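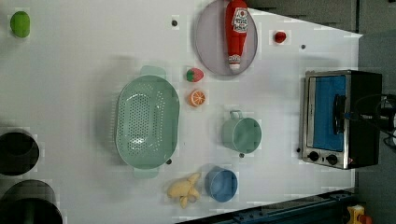 Wann liegt das Manuskript des Moxibustions-Handbuchs vollständig vor?

Ende Januar. Die Kapitel zur Wärmebehandlung an Rücken und Bauch sind übersetzt und einmal gegengelesen, das Kapitel zu den Gegenanzeigen ist in Arbeit.

Zwischenbericht an die Avotiņš-Stiftung
Vorhaben: Deutsche Ausgabe des Handbuchs der Moxibustion, Verlag Plasia
Berichterstatterin: Rasa Vītola
Stand: 20. September

Stand der Übersetzung

Der erste Teil des Handbuchs (Geschichte, Material, Grundtechniken) ist abgeschlossen und liegt im Verlag. Im zweiten Teil fehlen noch die Abschnitte über die Behandlung älterer Patienten und die Übersichtstafeln. Somtochukwu Onyeka hat die Rohübersetzung geliefert, die fachliche Durchsicht macht Priit Rozīte. Zwischen beiden gab es im Sommer eine Lücke von mehreren Wochen, die im Zeitplan nicht vorgesehen war. Der Abgabetermin bleibt trotzdem bestehen.

Das Glossar umfasst jetzt 856 Einträge. Bei den Punktbezeichnungen führen wir die chinesische Umschrift, die Kurzform aus Leitbahn und Nummer und, wo vorhanden, den eingeführten deutschen Namen. Doppelte Einträge aus der alten Arbeitsliste sind entfernt. Offen ist noch, wie wir mit Namen umgehen, für die in der deutschen Literatur mehrere Übersetzungen nebeneinander stehen.

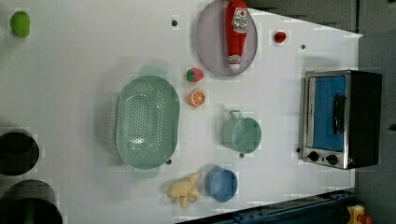 Sigita Org wendet ein, das Glossar sei für den Unterricht zu ausführlich. Wer die Technik neu lerne, brauche am Anfang nur die Punkte, die im praktischen Teil vorkommen, und solle nicht zwischen drei Schreibweisen suchen müssen. Sie schlägt vor, diese Punkte im Druck fett zu setzen und den Rest unverändert zu lassen.

Wir übernehmen den Vorschlag. Der Mehraufwand im Satz ist gering und kann aus dem laufenden Budget gedeckt werden.

Abbildungen und Gestaltung

Die anatomischen Zeichnungen kommen vom Büro Losa. Geliefert sind Rücken, Bauch und Unterschenkel – die Hand fehlt noch. Zwei Tafeln gingen zurück, weil die Leitbahn neben der Wirbelsäule zu weit außen eingezeichnet war.
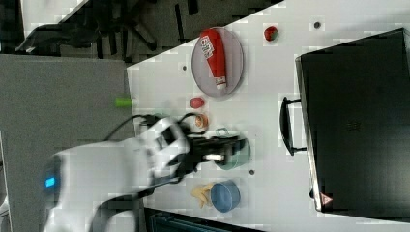

Der Abschnitt über das indirekte Moxen mit der Zigarre wurde nach den Anmerkungen von Priit Rozīte neu gegliedert. Die Angaben zum Abstand stehen jetzt am Anfang, danach folgen Dauer und Reihenfolge der Punkte. In der alten Fassung hieß es an einer Stelle »auf den Punkt halten«, was sich als Berührung lesen ließ. Gemeint ist eine Haltung wie die des schwarzen Greifers über dem kleinen Topf: knapp darüber und direkt über der Stelle, ohne aufzusetzen. Im Text steht nun »über dem Punkt halten«, und der Warnhinweis zu Verbrennungen wurde auf dieselbe Seite gezogen. Die Formulierung ist in allen Kapiteln angeglichen.

Das Kapitel über Ingwerscheiben als Unterlage blieb inhaltlich unverändert. Gekürzt wurde nur die Einleitung, die Angaben aus dem ersten Teil wiederholte.

Mittel

Von der zweiten Rate sind noch 3162 Euro verfügbar. Davon sind die restlichen Zeichnungen und das Schlusslektorat zu bezahlen. Die Rechnung von Sendoto für den Probesatz ist eingegangen und geprüft. Reisekosten sind im Berichtszeitraum nicht angefallen, die Besprechungen fanden am Telefon statt.
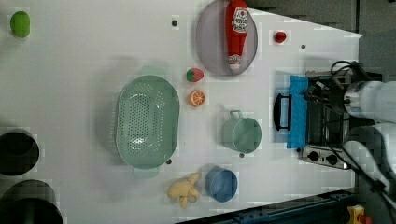 Wer übernimmt das Schlusslektorat?

Zdislava Matoušek hat zugesagt. Sie erhält die Kapitel einzeln, sobald die fachliche Durchsicht beendet ist, und rechnet nach Seiten ab.

Nächste Schritte

Bis zum Jahresende sollen die vier fehlenden Abschnitte des zweiten Teils übersetzt sein. Parallel dazu entsteht das Punkteregister. Die Abdruckrechte für die historischen Holzschnitte sind angefragt, eine Antwort steht aus. Bleibt sie aus, erscheint das Geschichtskapitel mit weniger Abbildungen.

Den Probesatz des ersten Teils schicken wir der Stiftung mit getrennter Post. Rückmeldungen zur Schriftgröße der Tabellen bitte direkt an Rasa Vītola.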